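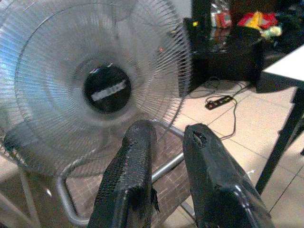
**Puspita Pangaribuan:** The pad rule says "replace when worn" and stops there. I read that as bare metal. Rohani reads it as any hole in the covering. Can we get one wording before the next cup run, please? I don't want to stop a session over it and then be told it was fine.

**Rohani Mangundap:** Agreed that the wording is poor. Reopening this as ticket 44 and moving it from "consumables" to "cell rules". Leaving the old thread linked so the part numbers don't get lost.

Current text, copied from the Rirkance cell sheet:

> 3.2 Finger coverings are to be checked before use and replaced when worn.
> 3.3 Keep the work area clear of loose items.

Both are too vague to check against. Proposed text for 3.2:

> 3.2 Look at both fingers, front and back, before the first run and again after every 100 grasps. Replace the covering if there is a hole, a hanging flap or any metal showing. Replace both fingers together. Write the change in the log.

**Log, 10:20.** Arms parked, fingers checked against the draft. Left finger has a torn flap. Right finger has a hole near the tip. Under the draft text both fail. Under the old text you could argue it either way.

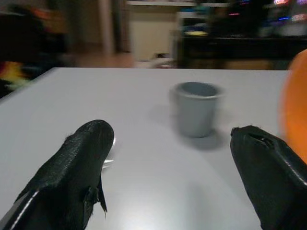
*Cup task, fingers open. Metal fitting showing near the tip of the left finger.*

**Log, 10:45.** Asked Clotent for stock on the coverings. They have the short size only. The long size is on order for September. The short size leaves the base of the finger bare, and I don't want to approve that without a trial.

**Puspita Pangaribuan:** Would tape do until then?

**Rohani Mangundap:** No. Tape edges lift and then we're back to a flap. Olaniyan tried it on their cell and took it out of their sheet again. If the covering fails the check, the arm doesn't grasp anything until it's changed. Free-space moves are still allowed at low speed.

**Puspita Pangaribuan:** Fine by me. What about cups that need a light grip? A new covering is thicker, so the closing width will be off.

**Rohani Mangundap:** Good point, added as 3.2a: run the width check after each change and store the new value. Last time it was done the old value was 53 and it had been carried over through two changes.

**Log, 11:30.** Started on 3.3.
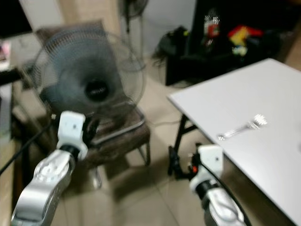 Clause 3.3 needs a distance, because "clear" means something different to each operator. I propose 300 mm beyond the furthest point of the programmed path, with anything that moves by itself kept outside that line or switched off. That takes in the fan by the chair, guard or no guard. A wire guard is made to keep people's fingers out and we have no figures for what it does against a gripper with a loose flap on it. Cords on the floor count as loose items too, so the thin one running from under the chair should be rerouted or covered. Task objects such as the fork can stay on the table if they are named in the task sheet.

**Puspita Pangaribuan:** Does the fan rule apply to the second one at the back?

**Rohani Mangundap:** Only if it's inside the line. Measure it with the arm at full path reach, not parked.

**Actions**

- [x] Draft 3.2 and 3.2a
- [ ] Draft 3.3 with the distance, send to Wallano for comment
- [ ] Long coverings: chase Clotent
- [ ] Short coverings: trial on one arm, no objects
- [ ] Puspita to mark the line on the floor

**Status:** open. Grasping on hold for both fingers under draft 3.2.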